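# Fokley 2: your questions, my answers

I've been carrying the Fokley 2 as my only phone since May, and my inbox has filled up with the same handful of questions. So I've put them all in one spot. I'll add to it when new ones come in.

### Did Fokley give you the phone?

Nope, I bought it myself, from the Coutinho store in Gunville, which had exactly one in stock. The first-generation phone I reviewed last year was a loaner and went back in its box. This one is mine, scratches and all.

### Is it really that small?

It really is! It weighs 138 grams and I can reach the top corner of the screen with my thumb without doing that little shuffle in my palm. I have medium hands. My partner has big hands and typed "goof mornung" to me for a week before giving up and asking for her old phone back. If you're used to something large, go hold one in a store first, and try typing a long sentence on it.

### How's the battery?

Better than the first one, still not great. On a normal day (podcasts on the bus, too much messaging, some maps) I plug in before dinner with a bit left over. On a travel day I need a top-up by mid-afternoon. I took the train out to Waltemcombe with the hotspot running the whole way, and it was begging for a charger when I got there.

Charging from nearly empty to full takes me 56 minutes with the charger I already owned. There isn't one in the box, so check your drawer before you order.

### Can I turn off the side button shortcut?

Yes, and please do, or you'll launch the voice recorder in your pocket twice a day like I did. Go to Settings, then Buttons, then Side Key, and set the long press to None. The double press for the camera is separate, and I'd leave that one on — it's quick and I use it constantly.

### What about the camera?

Fine in daylight, grainy indoors, and it loves to make grass look radioactive. There's a color setting buried in the camera menu called Natural. Turn that on and things calm down. The front camera is the same one as last year as far as I can tell, so don't upgrade for selfies.

### Does it get hot?

Only with games and long video calls. It gets warm up near the camera, so you notice it if you hold it sideways. I've never had it shut down on me. Solène Leclerc wrote in to say hers dims the screen when she uses it for directions on a sunny dashboard, and that moving it down to the vent mount fixed it. I don't drive much, so I'll take her word on that!

### Which case do you use?

A thin rubbery one for most of the year and nothing at all when I'm feeling brave. I did try the official folio and sent it back. The flap gets in the way when you take photos, and it makes a small phone feel like a wallet, so what was the point?

### Should I upgrade from the first one?

If your battery's still okay, I'd hang on. The new one is faster at opening apps and the speaker finally sounds like a speaker, but over a whole day they feel pretty close. If yours is dying by lunch, then sure, go for it. I moved over 11 apps, all my photos and my messages in one evening, and the only thing I had to set up from scratch was my bank login.

### How do you keep the home screen readable?

I keep one page of icons, turn off the labels, and bump the text size up one notch in Display. The thing that helped most was dumping the busy wallpapers. On a screen this small, mountains and city lights just fight with the icons. I like a plain, pale gray, something with only faint diagonal streaks in it, like a soft brushed grain, maybe going a little brighter toward the lower left. The clock needs to be set to dark text if you go that light, and you'll find that option under Lock Screen, in the same menu as the font.

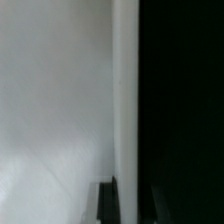
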